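The left arm dropped out again in October, 3 hours into a run of the can task. It was reaching for the shelf when the wrist joint stopped reporting and the gripper stayed open.

Kevin Ñahui hit the stop and we cut power to both arms. The log showed nearly 135 missed messages before the fault tripped, and it should trip at 10.
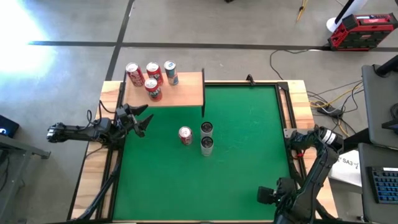 The limit had been raised during testing and never put back -- my doing. I reset it and swapped the wrist cable. Yesenia Ospina wants the limit locked in the config, so that's next.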